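Flader: a little word list of regional bread and bakery terms

Last updated July 23, 2019

Hi! This is the readme for Flader, my list of words people use for bread, rolls, buns and everything else that sits behind the glass at a bakery. I started it because my aunt and my neighbor got into a long argument over what to call the end piece of a loaf (heel, butt, crust, knocker, you name it) and I wanted to write the answers down somewhere. Then it kept growing, and now it's a real file with columns and everything.

There are 1173 entries right now. All of them are in one file, flader.csv, saved as UTF-8. If you open it in a spreadsheet program and the accents come out as garbage, use the import menu and pick UTF-8 by hand. Double-clicking doesn't work well, at least on my machine.

What's in the file

Each row is one word as used by one person from one place. So "heel" shows up a lot of times, and that's on purpose. Please don't dedupe it before you look at the place column!

word: the term, spelled the way the person spelled it
thing: what it refers to, in my own plain wording (end piece, round roll, sweet bun, starter, crumb and so on)
place: town or region, as given
grew_up: where the person grew up, if they told me
age_band: under 30, 30 to 59, 60 and up, or blank
source: form, letter, or talk
note: anything extra, usually a little story

The note column is my favorite part. One woman wrote that her grandfather called any bread older than a day "Tuesday bread" no matter what day it was, and her whole family still says it. I left those notes pretty much alone, apart from taking out last names and street addresses.

Where the words came from

Most came through the online form. Another 399 came from paper cards that we left at the counter of Dhanial, the bakery near me, where they very kindly let us put a box next to the register for all of June. The cards were a joy to read and a pain to type up (flour, butter, handwriting). If I couldn't read a word I put a question mark after it and left it in, so search for "?" if you want to skip those.

Abbas Zarei typed up half of the cards and also did all of the flatbread section, which I know very little about. He rewrote my sad first version of the "thing" labels for flatbreads, and it's a lot better now. Kálmán Katona sent in 150 entries on his own, mostly Hungarian bakery words used by families in Ohio and New Jersey, with notes on who says what to whom. I'd love more sets like that.

Things that are off

The places are lopsided. I live in the Midwest and so do most of the people I know, so there's a heap of rows from here and hardly anything from the Southwest or Alaska. Please don't make a map out of this and tell people it shows how America talks – it shows how people who like bread and found my form talk.

"Roll" and "bun" are a mess. Some people use them for two different things, some for the same thing, and a few got pretty heated about it in the notes. I labeled by what the person described and ignored what I would call it myself.

Age is blank for all the paper cards. I forgot to put it on the card. Sorry.

A few entries are brand names that turned into everyday words in one family or town. I kept them if the person was clearly using the word for any bread of that type, and dropped them otherwise. It's a judgment call and I probably got a few wrong.

Spelling of non-English words is all over the place. There's a second file, spellings.csv, that groups the ones I'm sure are the same word. It's short. Help is very welcome!

Changes

Version 2 splits "place" and "grew_up" into separate columns. They used to be one column with a slash in it, which seemed smart when I did it. If you wrote a script for the old file it will break on this one, so grab the older copy from the old folder if you need it. I also moved all the pizza crust words to their own list, called Flirkis, after a long back-and-forth about whether crust is bread. That list has its own readme.

Using it

Go ahead and use it for whatever you like, school projects and blog posts included. A mention of the name Flader is nice but you don't have to. If you fix something, send me the fix. If you want to add words, add them at the bottom and leave the order alone, and I'll sort it next time I sit down with it.
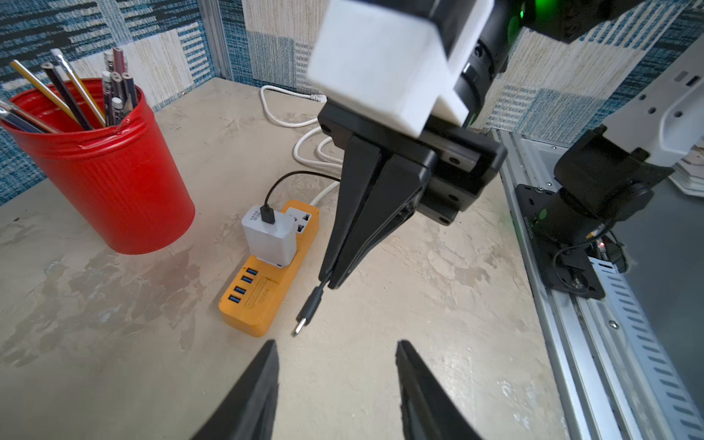
Can I send in words that my family made up and no one else uses?

Please do, family words are welcome. Put "family" at the start of the note column so people can filter them out, and fill in the place the same way as for any other word.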